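Simulated grippers, real swearing

I promised myself I'd pick a gripper in simulation before spending money on one. That was in March. I have now spent most of my Saturdays on software called Stillarura, comparing two sets of fingers that don't exist.

The Zekura is the fat rounded one. The Chae is thin and tapered, and looks like it was designed by someone who owns a lot of chisels. On paper they cost the same. The first job was the dull one – find the gray cube on the tray, pick it up, put it down again.
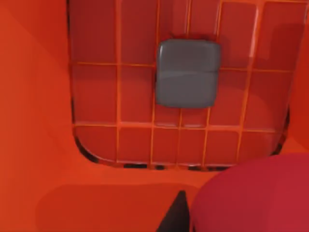
Dinesh Grewal wrote to say I'm wasting my time on cubes. Any gripper can hold a cube, he says, and I should be testing friction settings, which in Stillarura are set to "optimistic" out of the box. He's right, and I resent it. I turned friction down and the fat fingers started dropping things at once.

So I went on to the kitchen, where there's a microwave with two knobs.

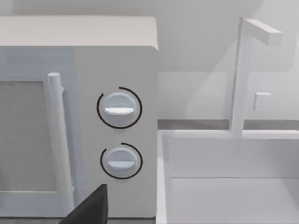 Knobs are where I lose patience. Squeeze off center and the wrist fights the turn, then the controller sulks for up to 17 seconds before it tries again. My log has 2,526 lines in it, and most of them say "retry."

I'm leaning toward the Chae. Next I have to move the wrist camera, which will probably break everything I just fixed.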